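Rivine 吊装式拣选工作站

产品中心 > 工作站 > 吊装系列

产品概述

Rivine 是 Claltis 面向小件杂货分拣推出的吊装式工作站，由一台机械臂、一张孔板工作台和一套任务软件组成。适用于品类杂、单件轻、每天都要换货的岗位，例如退货复核、样品整理、餐具回收和小批量配货。

机械臂从上方吊装，台面四周不设立柱，操作员可以从前侧和两侧靠近台面，补货、取箱都不必绕行。台面为通孔板，定位块、安装板和料箱限位件用螺钉固定，换线时拆装即可，不需要重新打孔。

岗位上的变化

在人工分拣岗位，一名员工一个班次里要反复弯腰、伸手、转身，把形状各异的物品从台面放进周转箱。使用 Rivine 之后，这部分动作由机械臂完成，员工的工作转到三件事上：上料、处理机械臂退出的物品、检查装满的料箱。

这三件事仍然需要人。软件遇到无法判断抓取点的物品时会跳过，并在屏幕上列出，由员工决定是手工放入还是单独存放。我们不建议把工作站安排在无人值守的区域，也不建议在上线第一个月内调整班组人数。 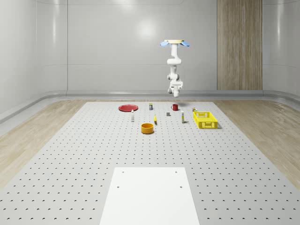
Campos 配货中心从七月开始使用两套 Rivine，安装在原来的退货复核区。原岗位员工全部留在本区，其中一部分人改做异常件处理和料箱复核。班组长反映，最先需要适应的是节奏：以前快慢由自己掌握，现在要留意屏幕提示，隔一段时间去补一次料。第二周起，他们把补料时间与休息时间错开，等待的情况少了很多。

另一个变化在交接班。过去靠口头交代，现在当班跳过的物品、换过的料箱和停机记录都在同一张清单里，接班的人先看清单再上岗。

任务软件 Wukangate

Wukangate 随工作站提供，安装在现场工控机上，不依赖外网。主要功能：

新建任务：选择物品类别和目标容器，设定先后顺序。
仿真预演：在虚拟工作台上摆放物品，检查机械臂能否到达、是否与料箱发生干涉。
异常清单：记录跳过、掉落和重复抓取的物品。
权限管理：操作员、班组长、维护人员各用各的账号。

新任务请先在仿真中跑通，再下发到现场。仿真通过不代表现场一定通过，反光包装、软袋和变形纸盒需要实物测试。

培训安排

操作员培训4小时，内容为开关机、上料、急停与复位、异常清单的处理。班组长另加任务编辑和仿真预演。培训在客户现场进行，使用客户自己的物品。已有岗位员工优先参训，不要求编程基础。

每期人数上限20人，超过的分期安排。

订购与交付

标准配置包括：机械臂及吊装底座、孔板工作台、安装板、工控机及 Wukangate 软件、急停按钮盒。周转箱、末端工具和安全光幕按现场情况选配，需单独报价。

目前已有超过70套在用。下单前请提供以下资料：

安装位置的层高和顶部承重情况
常用物品清单，注明最重和最小的一件
现用周转箱的外形尺寸
班次安排和每班上岗人数

收到资料后，我们会先做一次仿真评估，并把结果发给客户。评估中无法到达或无法抓取的物品会逐项列出，客户可据此决定是否保留人工工位。

保养与停机

末端工具每班清洁，吊装底座螺栓每月检查，由经过培训的维护人员操作。机械臂运行时请勿将手伸入料箱。停机期间可以恢复人工分拣，台面高度按站姿作业设计，料箱位置不用改动。

页面更新：2026年8月27日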